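Unit 2: Tiered produce fixtures
Course notes, Retail Display and Layout, Drura campus

Continued from the section on refrigerated cases. Read with the Brendberg floor plan handed out in October.

A tiered fixture is a set of sloped or stepped rows, each row holding removable crates. The crate is the unit of planning. One crate normally carries one product line, and the drawing (the planogram) is written crate by crate, left to right, starting with the top row. Mixed crates are permitted where the drawing marks them M.

Crate depth controls how much stock is needed to look full. A deep crate with a flat floor takes a large quantity before any of it reaches eye level. The Utik method uses a false floor set at 50 percent of the crate depth. The Sabbagh method leaves the crate as built and relies on bulky lines to fill it. Both are accepted in the practical, but the sheet must state which was used.
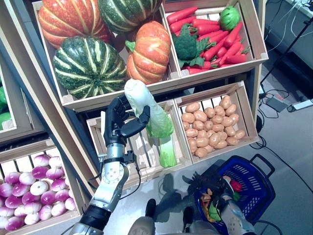

Placement by shape comes before placement by color. Round and ribbed items lock against each other and can be packed tightly; long items need a common direction or the heap slides. On the wooden practice shelf, four decorative squashes are enough to fill a large top-row crate, overlapping one another, with the stripes of a dark green one facing outward. The carrots in the next crate lie diagonally, and the broccoli and small round cabbage in with them make it a type M crate. Napa cabbage is elongated and can be stood upright or laid down. For this course it is drawn upright, leafy end at the top.

Artificial stock is used in all practical sessions. It holds its shape between groups and allows the same layout to be graded twice. It weighs less than fresh produce, so load figures must be taken from the table in Unit 1 and never from the practice pieces.

Restocking order
Clear the crate before refilling. Place the largest items against the back board, then the sides, then the front. Small items go in last. Carry stock to the fixture in a basket or tote - do not rest loose pieces on a neighboring crate, even for a short time.

Facing
The best side of each item faces the aisle. Stems may show but should not project past the crate edge. Check from standing height, then from the end of the aisle.

Practical 2
Time allowed: 15 minutes per fixture. Submit the planogram, the crate list and a note of any substitutions. A substitution is acceptable if the replacement has a similar shape and the color contrast with the adjoining crate is kept. Marks are deducted for gaps in the top row before gaps in the middle row.

Reading for the next session: Unit 3, signs and price rails.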